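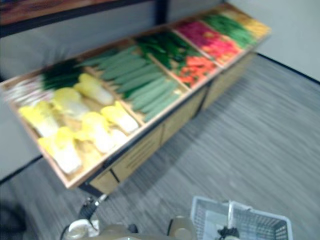
Robot goes shopping at Kurnenton open day

Visitors to the Zotolach workshop in Kurnenton got to watch a robot do the vegetable shopping on 4/30/23, and plenty of them stayed to watch it more than once.

The open day was the first the team has held since moving to the larger unit on Barua Road, and 201 people came through the doors between ten and four. Most headed straight for the practice shop, where the team's two-armed robot was put to work at the greengrocer's display with a shopping basket at its right wrist and its left gripper free for picking.

The vegetables are imitation ones, but they make a cheerful sight all the same: napa cabbages with frilly yellow tips, a great bank of cucumbers, green peppers with red and orange ones in front. Children in particular wanted to know whether they could squeeze them. (They could, at a separate table by the entrance, and did so all afternoon!)

Each demonstration followed the same pattern. Someone from the audience drew a card from a box, read out a short shopping list, and the robot set off for the table. The lists were kept to four items so that everyone could have a turn at choosing, and the queue for the cards was soon longer than the queue for tea.

Mwajuma Owino, who leads the project at Zotolach, gave the commentary for most of the sessions and was hard to stump. Asked why cabbages were on the list so often, she explained that they are among the team's favourite tests. "A cucumber is nearly the same shape all the way along, so you have some choice about where to hold it," she said. "A cabbage is wide and heavy at one end and floppy at the other. We've learned more from cabbages than from anything else in the shop."

The peppers caused a few tense moments. One rolled back down into the heap twice before the robot got hold of it, and the cheer when it finally dropped into the basket could be heard out in the car park. A list with leeks on it got a groan from the engineers and a round of applause from everybody else.

The work shown on the day is part of Starnico, a project looking at how robots might help people who find it hard to do their own shopping. The team has recorded 3970 practice picks in the shop so far, and plans to add shelves of tins and boxes before the summer is out. There is a long way to go. The robot is still much slower than a person, and Owino was quite open with visitors about how often it misses.

That seemed to make people warm to it all the more. One retired shopworker spent a good twenty minutes talking to the engineers about how she used to stack a display so that nothing slid forward when a customer took from the bottom — several of them were taking notes.

There were quieter things to see too. In the side room, visitors could try opening and closing a spare gripper with a hand control, and 69 people had a go at picking up a radish and putting it in a bowl. It is a good deal harder than it looks. The best time of the day went to a nine-year-old from Kurnenton Primary, who took home a real cabbage as her prize.

A second open day is planned for December. Entry will be free again, with places on the demonstrations limited to 20 at a time so that everyone gets a clear view. Booking details will be put up on the workshop noticeboard and on this page in the autumn.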